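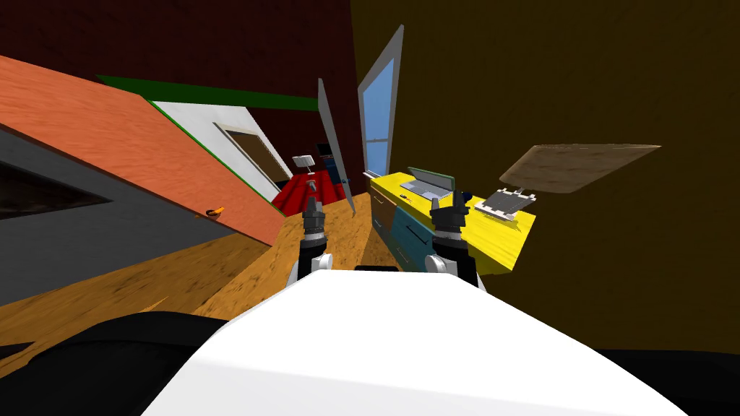 *A simulated room with a yellow desk and a laptop, looking down over the robot's white body and its two grippers.*

I have been promised a machine that tidies up for as long as I have had things to tidy. So when Herrera, a small firm that tests household robots for other people, offered me an hour with the engineer who runs its trials, I took a list of chores and a fair amount of doubt. The engineer agreed to talk freely on condition of not being named, and then spent the first ten minutes agreeing with me.

"If you want to know whether you can buy something this year that will clear your kitchen, no," the engineer said. "If a salesman tells you otherwise, ask him to bring it round on a Tuesday when the children are home."

Most of Herrera's work happens on a screen. Its main project, Skavmont, is a set of made-up rooms in which a made-up robot is given jobs: pick this up, put that on the desk, shut the drawer. I asked what a job done by a drawing of a robot in a drawing of a room could tell anyone about my spare bedroom.

"Less than people would like. It tells you whether the thing has any idea what you asked for. It tells you whether it goes to the right piece of furniture. If it can't manage that in a room where nothing is heavy and nothing breaks, I'm not letting it near a real one."

And if it can?

"Then you know it can do it in there."

The latest round had 792 attempts, spread over the different rooms. The robot finished 668 of them. I said that sounded rather good, and the engineer looked slightly pained.

"It sounds good. It's more than one in ten gone wrong, though, and gone wrong can mean anything. Sometimes it stops short and waits. Sometimes it puts the thing down near where it should be. Sometimes it drops it and carries on as if it were still holding it. You wouldn't keep a cleaner who did that with your plates."

We talked about desks for a while. A desk seems to me the easiest place in a house to tidy, being flat and about the right height. The engineer thought I was being kind to desks. A laptop with its lid up is a difficult neighbour, because an arm coming in from the wrong side will catch the screen. Small dark objects are hard to tell from shadows. Anything like a rack or a tray raises the question of whether it is something to be put away or somewhere to put things, and a person settles that without noticing.

"You'd glance at it and know. You've seen a thousand desks and you live in a house. We're trying to get the same answer out of a machine that has never needed a pencil."

I asked about drawers. Every film I have been shown by a robot company has a drawer in it.

"Everybody loves a drawer. It slides, it has one direction, it looks like housework. Ours open beautifully on the screen. Real drawers stick. They've got a takeaway menu jammed down the back. My own one at home has to be lifted and pulled at the same time, and I've never written that down for anyone, I just do it."

## The trouble with real rooms

The firm does test in real rooms as well. In April it took a two-armed machine to a flat in Domport and set it to work on the sort of evening clear-up that most of us do half asleep: cups to the sink, cushions back, clothes off the floor. It ran for 15 days. I asked how many of those ended with the flat tidy.

"By your standards or mine?"

By mine, I said.

"2."

There was no attempt to dress this up, which I appreciated. The cups had mostly gone where they should. The clothes were the problem. A shirt on the floor has no fixed shape, and the machine would take hold of a sleeve, lift, find the rest of the shirt still on the floor and try again from the other side. It once spent over 15 minutes on a pair of tights. The engineer had stood in the hall watching, under orders not to help.

"That was the longest part of my spring," the engineer said.

My own view is that time gets left out of all this. A company will show you the towel folded and speed up the film. I can fold a towel while talking on the phone. If a machine takes the whole evening and needs a trained adult in the hall, the chore hasn't gone away, it has been given a supervisor.

The engineer didn't argue, but did push back on one point. Plenty of people can't fold a towel while talking on the phone. For someone who finds it painful to bend, a slow machine that picks up one dropped thing at a time might be worth having, even if it took all afternoon.

"Would I trust it for that today? With somebody else in the house, maybe. Alone with a person who's unsteady on their feet, no. It's a heavy object moving about at shin height. I'd want to see a lot more before I said yes."

## Shops first

I had expected to hear that shops and stockrooms were nearly solved, and that homes would follow. Herrera has done some work on this too, for a homeware shop in Wiladum that wanted its shelves straightened after closing. Boxed goods went well. The boxes were square, the shelves stayed where they were, and nobody had left a coat on anything. Then came the baskets of loose napkins, and the trial turned back into the flat in Domport.

"People talk about the shop floor as if it were a factory. It's a house where strangers have been touching everything all day," the engineer said. "The shop kept the Saturday girl, and I'd have done the same."

Before I left I read out my list of chores and asked for a plain yes or no to each, as of now, in an ordinary home, with no engineer in the hall. Vacuuming a clear floor was a yes, with a long look at the word clear. Carrying a cup to the sink was a "nearly". Changing a duvet cover got a laugh. Emptying the dishwasher was a no, and so was laundry, at every stage. Tidying a desk took the longest to answer.

"On the screen, most of the time," the engineer said. "On yours, I'd want you to move the laptop first."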